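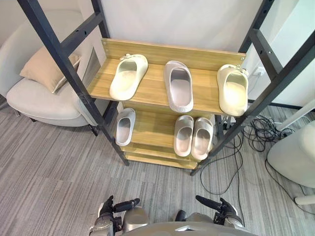 Shoe rack, six slides on two shelves.

Thread on the Hukadby quarantine order and what the review body's report says about it. I read all of it, annexes included. Posts are in the order of the report, with my notes where the text is unclear.

1/ The order was issued under section 300 of the local health code. That section lets the health officer restrict movement in "a premises or group of premises." The dispute is over whether an entire housing estate with separate street entrances is a group of premises. The report says the code does not define the term and the officer did not record how she read it.

2/ Scope. The order covered the McKinnon and Villen blocks. The estate office lists 2,000 residents. The health department's briefing note used 4,000. The report traces the higher number to a planning document for a later phase that was never built. Food and medication deliveries were ordered using one figure and staffed using the other.

3/ Notice. The code requires written notice "at or before the time the restriction takes effect." Doors were staffed from 4 p.m. Printed notices reached Villen the next morning. McKinnon got them the same evening, in English only.

4/ The department argued that a televised announcement counted as notice. The report rejects this in two paragraphs. Written means written. I expected more discussion here and there isn't any.

5/ Right of review. Anyone held under the code can ask for a review, and the department has to answer within 24 hours. The notice gave a phone number for this. The number went to the general information line, where staff had no form for logging a review request. So the official count of requests is zero.

6/ Ruth Condori, who acted for residents at the hearings, put in call records from tenants who had asked for a review in plain terms. The report accepts those records. It stops short of saying each caller was denied a review, which matters for any claim that follows.

7/ Necessity. This is the longest chapter. The test is whether a less restrictive measure was reasonably available. Sheldon Marchand drafted the order and testified that staggered exit times were discussed and dropped. No minutes were kept. The report finds that an option with no record of being weighed can't be treated as weighed.

8/ Note what it does not find. It does not say a lockdown of the estate was unjustified. It says an immediate one, with no time for people to collect prescriptions or arrange care for relatives, was not shown to be justified. Several news stories have merged the two.

9/ Annex C covers Grokik, the contractor at the doors. Its guards had no powers under the code. They could inform and report. The site instructions told them to "prevent exit." The contract and the instructions conflict, and the report leaves open who wrote the instructions — the copy supplied to the inquiry has no author line.

10/ Remedies. The report recommends a written apology, a definition of "group of premises," a review line with its own staff, and translated notices held ready. It does not recommend compensation. Inmaculada Barroso's separate statement at the back says it should have.

11/ The council has until September to respond. The response has to address each recommendation by number, but "noted" is accepted as a response under the current rules.

12/ Correction to post 3: Nuria Alemneh points out that the English-only notice in McKinnon had a one-line interpreter referral on the back. It's in Annex B. The report treats it as insufficient, but it was there.

13/ I haven't seen the transcript of the closed session. If anyone has the page references for the Marchand testimony, please send them.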